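Dranivach Bench Automation: Progress Report to the Stesard Fund
Prepared by Nuala Buckley, January

Dear Eamon and everyone at Stesard,

It has been a busy stretch since we last wrote, and I'm glad to say the arms are now part of the ordinary day. They are learning the cleanup work, which our people always did at the end of a shift when they were tired and wanted to go home!
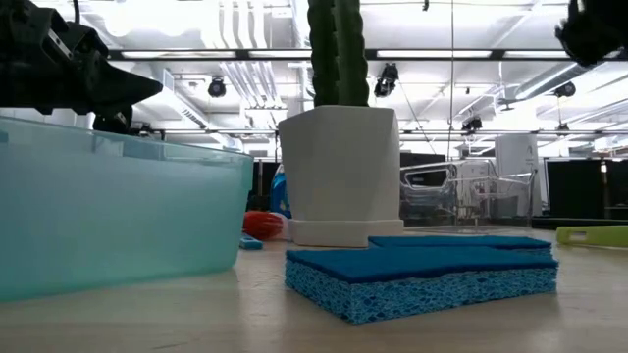 2 min read

Walter Bermúdez has moved from wiping and sorting to setting up the bench and watching over the runs. He lays out a tub, a sponge, a potted cactus, whatever he thinks will be a fair test, and he writes down what the arms make of it. We have logged 1225 runs so far, and he has read through every one (he is very proud of this, and so are we).

Eimear Breathnach was worried about her hours, and she told us so. Her hours are the same as before, with 45 minutes of each shift now set aside for training on the controls. Small pieces set down in clear containers are still our slowest job, and she has asked to take that on herself.
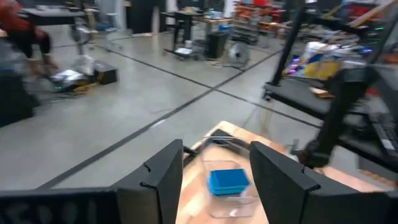 What we need next

We have 20 training sessions left in the budget and would dearly like 26, so that the evening crew can have their turn too. Brendan Hegarty will send the costs separately.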